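Dindside Home Kitchen Course
Unit 5: Weighing dry ingredients
Handout written by Da-eun Kang, with corrections from Shuk-fan Lau

I love this unit. Weighing looks like the dull bit before the cooking starts, and then you make the same flatbread twice by weight, it comes out the same both times, and you never want to go back to cups!

What you need
A digital scale, a small bowl or dish, a light spoon, and your powder in a container you can get a spoon into easily. A board under the scale is fine as long as it lies flat and all the feet of the scale are on it.

Taring
Switch on, wait for zero, put the bowl on, press tare. Most mistakes in class come from doing the second and third steps the wrong way around. Check the unit as well – g and oz sit one button press apart on many scales. 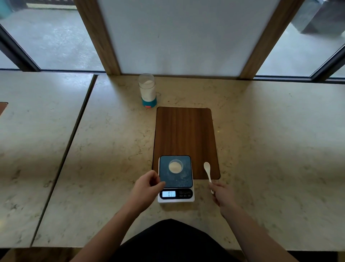

Once the display reads zero with the bowl in place, add powder with the spoon until you are close to your number, then slow right down. For 90 g of flour, I go quickly up to the last 5 g and tap the rest in. Tapping the handle with one finger gives you far more control than tipping the spoon, and it's a lovely thing to get good at.

Keep your hands off the platform while you read the number. Powder that lands beside the bowl gets weighed too, so if you spill, brush the platform clean, tare again with an empty bowl and start over. 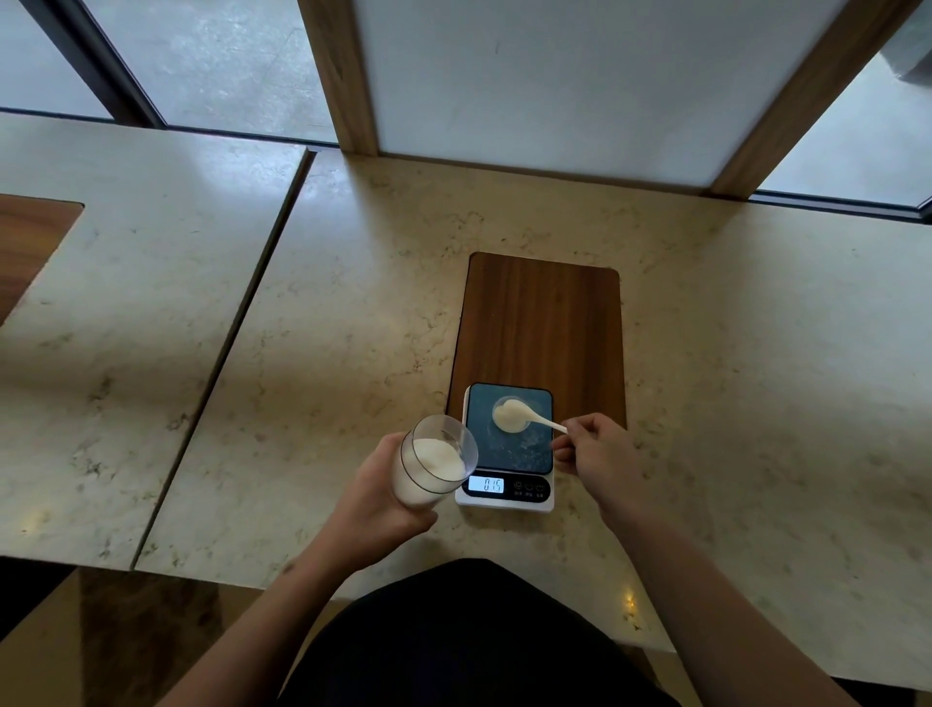

Small amounts (salt, yeast, baking powder) are harder. Many kitchen scales are slow to notice a pinch added very gradually, so add it in one go, or weigh the whole container and take powder out until the reading drops by what you need. Shuk-fan swears by the second way and she has converted me.

Know your upper limit too. If yours stops at 2,000 g, remember that a heavy mixing bowl uses up part of that before any flour goes in.

Practice before next class
Weigh out 10 g of flour five times, emptying the bowl each time. Then guess by eye first and check yourself – great fun with two people. Bring your guesses and your readings.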